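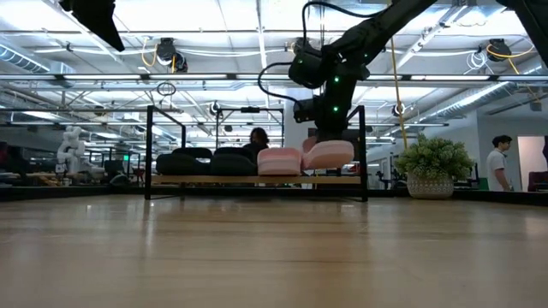 Marjatta Salminen asked me on the way in whether the robots would be doing real jobs or party tricks. Fair question, so I will start with it.

Notes for the open day talk, Kornora

Slide up before people sit down. Give them a minute.

Say: the job is slippers on a shoe rack. Black pairs on the left, pink ones on the right. At home it takes you no thought. For an arm it is a soft object with a rounded top and no good handle.

Point out the tilted pink slipper, right by the gripper. Ask the room which end they would pick it up from. Wait for answers.

Figures, read slowly: 185 attempts planned for the Grilden task, in two blocks. First block is 100. The rest follow in August.

Then the visit itself. Groups go round by the wall side. Bags stay in the cloakroom. Platden people are with the second group, so repeat the bit about the slippers for them.

If asked about price: refer to Jääskeläinen, do not guess.

If asked about speed: slower than you. Move on.

Questions, ten minutes. Then coffee, and the first group goes through at the back.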